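Touch judge at our own club game: can I call a forward pass?

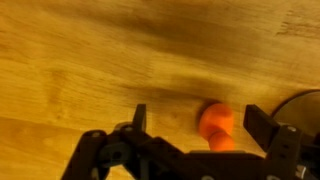

Wooden tabletop, with a shadow across the grain.

I've been asked to run the line for our second team and I'm unsure what I'm allowed to do. We play in a local league, and most weeks there is one appointed referee and each club supplies a person for the touchline. I played on the wing until my knee gave up, so I know the game well enough, but I have never held a flag before.

Last season I watched our match away at Lavia. Our full back threw what looked to me like a clear forward pass, the Lavia man on the flag shouted and waved, and the referee carried on. We scored. There was a lot of noise about it afterwards and the final score was 22-16, so you can see why they were upset.

What I want to know is whether he was entitled to signal for that, and what I should do in the same spot. Also, do I stand behind the posts for kicks at goal, and who decides where the lineout is when the ball is kicked out on the full?

I have asked at the club and had three different replies.

Posted in Rugby union, officials and laws

Srivastava
Member since February

I've done this job for our thirds for a long time. There is a difference between an assistant referee, who is appointed and qualified, and a touch judge, who is whoever the club could find. You are the second kind. Your job is touch, touch-in-goal and kicks at goal, and that is all unless the referee tells you otherwise before kick-off.

So no, the man at Lavia should not have flagged for a forward pass. The referee was right to ignore him. If you see one, keep the flag down and keep moving. If the referee wants your opinion he will look across and ask, and some do.

Foul play is the one people argue over. In our league the referee will usually say in the briefing that he doesn't want it flagged by club touch judges. Ask him. If he doesn't mention it, ask him anyway.

For kicks at goal, yes, you go behind the posts with the other touch judge, one at each upright. Watch your own post. If the ball goes over the bar and inside your post, look at the other person and put your flags up together. Don't put yours up early. Stay there until the ball has passed you, then get back to your line quickly because the restart may be taken fast.

For the ball kicked out on the full, it depends on where the kicker was. If he was inside his own 22 and his side hadn't taken the ball back in, the lineout is where it crossed the line. If he was outside the 22, it comes back level with where he kicked it, unless it crossed the line nearer his own goal line than that. Raise the flag where it went out so everyone knows it is in touch, then look at the referee. He will normally point to where he wants you if it has to come back. From a penalty none of that applies and you mark where it went out.

Stand a bit behind play when a kick is coming, or you will be guessing where it crossed. A kick of 40 metres leaves you a long way behind if you were level with the scrum half, but that is still better than being in front of it.

Birano

Just put the flag up when it goes out and point at who throws in. Nobody takes much notice at that level. Wear boots, the touchline at our place is a bog from November.

Flistex

Mostly agree with Srivastava. One thing to add is who gets the throw. It is the side that didn't put the ball out, except from a penalty, when the kicking side throws in. Raise the flag in one hand and point with the free arm to the side throwing in. New people forget this on penalties and point the wrong way.

Keep the flag up if a quick throw isn't on. If the ball has touched a spectator or the players want a different ball, there can't be a quick throw, and a flag held up tells the referee that.

Don't coach from the line either. I was sent off the line at the age of 21 for telling our backs to drift, and I deserved it.

Comments

Thanks all. I asked the referee on Saturday and he said touch and kicks only, same as Srivastava wrote.

Does the touch judge need to be a member of the club? Ours was somebody's brother in law.

Not in our league. Check your handbook.

We lost a kick last year where one flag went up and the other stayed down. Referee gave it. I still think it was wide.

Last edited 2021-08-10

We use cookies to keep you signed in and to see which pages are read. By carrying on you agree to this. Change settings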